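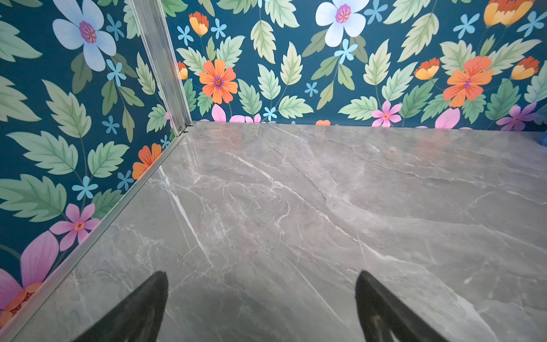 *Blick der Handgelenkkamera auf die Grundfläche in Marmoroptik und zwei Wände mit Blumenmuster.*

## Häufige Fragen zum Projekt Ternine

**Was wird untersucht?**
Geprüft wird, ob eine Greifstrategie auch vor stark gemusterten Hintergründen zuverlässig bleibt. Das Verfahren variiert Wand- und Bodendekore systematisch, während die Aufgabe unverändert bleibt.

**Wie umfangreich ist der Datensatz?**
Er umfasst 3431 Episoden mit 44 Dekorkombinationen. Für das Training werden rund 3000 Episoden verwendet, die übrigen dienen der Auswertung.

**Weshalb spiegelt der Boden?**
Reflexionen gehören zum Versuchsplan. Der leicht glänzende Boden nimmt Farben der Rückwand auf – ein bekannter Störfaktor für die Tiefenschätzung.

**Liegen bereits Ergebnisse vor?**
Ja. Mit variierten Dekoren trainierte Modelle scheitern an unbekannten Hintergründen seltener. Bei transparenten Objekten ließ sich bislang kein Vorteil nachweisen.

**Wer erteilt Auskunft?**
Fragen zur Methode beantwortet Chibuzor Eze, Anträge auf Datenzugang bearbeitet Ese Obi (Institut Burthorpe).

Stand: 26.03.2025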